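Bin-picking cell, workshop notebook
December, entry opened 14:00

Purpose of entry: to record the state of the picking trial and its effect on the duties of the kitting staff at Tustholm, ahead of the handover to Grenora.

The cell remains set up on the wooden tables, with the bin clamped at the rear corners. Bars are placed in mixed orientations by hand before each run. The present series covers 400 attempted picks, of which 380 were completed without assistance. The remainder were stopped by the operator on duty and entered on the fault sheet. Most of the stops concerned bars close to a wall, where the approach angle is restricted.

Kitting at Tustholm is currently done by hand, by two persons per shift, who lift bars from the bin and sort them by color. Under the Baert proposal, one person would supervise the cell and the other would move to inspection. The staff were informed of this in a meeting at the start of the month. Their comments are recorded below in full, as agreed.

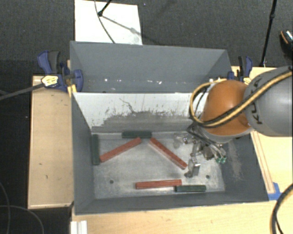 **Amado Cruzado**
*Process Technician, Iroren Workshop*

Comments received from kitting staff:

- The supervising role requires a person to remain near the cell for the whole shift. Staff asked for rotation every 2 hours. I support this request.
- Less bending and reaching is welcome. Two colleagues with back complaints asked to be trained first.
- It is not clear who may restart the arm after a stop. At present this depends on who is standing there. A written rule is needed before handover.
- Pay grade for the supervising role has not been settled. I have no authority in this matter and have passed it to Joris Van Acker.

Observations on the bin. The coating on the inner back wall is rubbed away over a wide area of the lower part, and there is a thin scratch higher up. The floor is also worn in patches. I do not know how much of this predates the trial. The wall should be inspected again after the next series and compared with this entry.

Training hours to date stand at 86 for the whole group. Staff who have completed the course can jog the arm clear of the bin and clear a simple fault. They cannot yet teach a new pick position, and the Grenora schedule assumes that they can. J.V.A. to confirm whether the schedule or the course is to be changed.

Open: restart rule, rotation list, spare finger for the gripper. Fault sheets are in the gray folder.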